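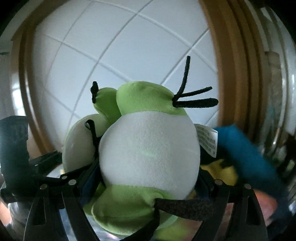

Plush frog in the hand-held gripper, with other soft toys alongside.

Cidus Soft Toys – notes for people planning and paying for a handling cell

README, last tidied up November 21, 2018

Welcome, and thank you for opening this file first. Most of what follows is about money, lead times and what to order, and rather less about the recordings themselves, which have their own notes in the recordings folder. We wrote it for the three sites sharing the Cidus work (Cirnham, Mulcahy and Jeredham) after the same questions had gone round by email a good few times, and it seemed kinder to put the answers in one place.

What is in the folder

There are 85 recordings of soft toys being picked up, turned and put down with a hand-held gripper, plus a parts list, a blank budget sheet and the checklist we use before placing an order. The toys are mostly plush animals with limbs, cords, loops and care tags, and those are the things that make a gripper's life hard. If your own goods are boxes or bottles you will still find the budget sheet handy, but please don't lean on the recordings to choose your fingers.

Why we start with hand-held tools

A hand-held gripper costs a small part of what an arm does, and it lets you find out what your fingers need to do before you have signed for anything large. Cirnham bought their arm first and then spent most of June waiting for fingers that suited it. They have been very good-humoured about it, and they asked us to mention it here so that others might order the other way round!

Long curved fingers have suited us well on round, fleecy bodies. We'd say to ask for a spare pair with the first order, as carriage on a second small parcel can cost nearly as much as the fingers do. Hook-and-loop strap is cheap and gets used for everything, so buy a whole reel and put it under consumables, where it belongs.

How we split a budget

The shares below are from the Jeredham plan, which is the tidiest of the three, and they are a starting point only.

Arm, controller and stand: 61 per cent
Grippers, fingers and spares: 19 per cent
Cameras, mounts and cables: 13 per cent
Toys, straps and other consumables: 7 per cent

You'll notice there is no line for people's time. Jeredham pays for that out of a different pot – yours may not, so do ask early. Training days, electrical work and any guarding your safety person asks for also sit outside these figures, and at Mulcahy the guarding came to more than the grippers, which was a bit of a shock to everyone.

Before you order

Measure the doorway as well as the bench.
Get the delivery date in writing, and ask whether it means leaving the supplier or reaching you.
Check that the finger mounts fit both the hand-held tool and the arm. Ours did not, and we had to pay for adaptor plates.
Buy two of every toy you mean to test with, and keep one set aside. Shops change their ranges without telling anybody.
Leave care tags on. Your real stock will have them, and a plan that only copes with trimmed toys will need doing again.
Look at shiny surfaces near the work. A roll of matt cloth is a very small line in the budget and we were glad of it.

Known gaps

We have nothing on very large toys, nothing on toys in bags, and no prices for service contracts after the first year. The budget sheet has no currency column, so Mulcahy keeps a separate copy for anything bought abroad. Some rows in the parts list still say "to be confirmed", mostly cables, and we would be very grateful if whoever orders next could fill them in.

Sharing and changes

The folder may be passed freely between the three sites. If you would like to use it elsewhere, drop a line to the Cidus mailbox first. Please add new prices as new rows and leave the old ones where they are, with the month you were quoted, so the next person can see how things have moved.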